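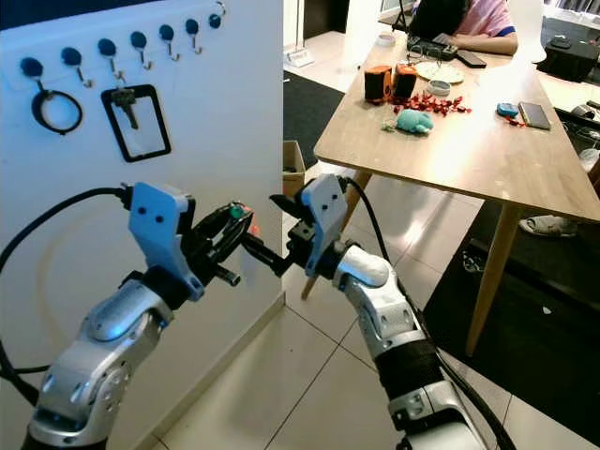 Front Desk & Keys, Udmont House — a team of the Loseck Community Workshops

Workshops > Teams > Front Desk & Keys > Gallery: The Key Wall

Print this page | E-mail this page

The Key Wall

We have a key wall! If you have ever stood at our desk while one of us dug through the drawer for the Holzer Room key (third envelope down, under the stapler, usually), you will know why we're so pleased. The drawer had been in service from the time we moved into Udmont House, and by last winter it held 61 keys, a lot of loose string and one very old sandwich coupon. In December we emptied it onto the big table, matched up everything we could, and started planning something you could see from the doorway.

Stick-on hooks in dark blue, climbing the white panel on a slant. Each one is a round pad with a little curved silver hook in the middle. We tried a straight row first, with bits of masking tape, and it looked like a school cloakroom. Then Hina Swati moved the tape so it went up like a staircase and we all loved it right away. It also means the long things can hang without bumping into whatever is next door, and people of different heights get a hook that suits them (the top one is for those of us who like a stretch).

The lowest hook, on the left, has the black ring. It's a good chunky loop, easy to grab with gloves on or with your arms full of folders, and it throws a nice soft shadow on the panel in the right light. The ring is for whoever opens up at 7:30. Take it off the hook, clip on what you need for the morning, and put it back before you go to lunch.

Third hook along: the black frame with the rounded corners, and a dark metal key hanging inside it. This is my favorite piece on the wall. You can pick it out from across the room, and a single key in a big holder is so much harder to carry home in a coat pocket! That happened to the Flornberg annex key twice last year, once for a whole weekend.

Yes, there is a pale curved smudge low down on the panel. I have been at it with a damp cloth and with the stuff we use on the whiteboards. If you have a better idea, come and show me.

A few notes for anyone thinking of doing the same:

Wipe the panel down and let it dry fully before any hooks go on. We pressed ours hard and left them overnight with nothing on them.

Tape first, hooks second. We shuffled the tape for most of an afternoon and were very glad we could.

Light things only, please. The big bunch for Room 203 stays in the steel cabinet, along with the spares.

Sign the book when you take a key and sign again when you bring it back. The book is on the desk with a pen tied to it.

Next we'd like to add small labels under the hooks. We have a roll of 400 plain white ones from the stock room, and Hina has neat handwriting, so that's settled. Drop by the desk and have a look if you're in the building — mornings are quietest.

Print this page | E-mail this page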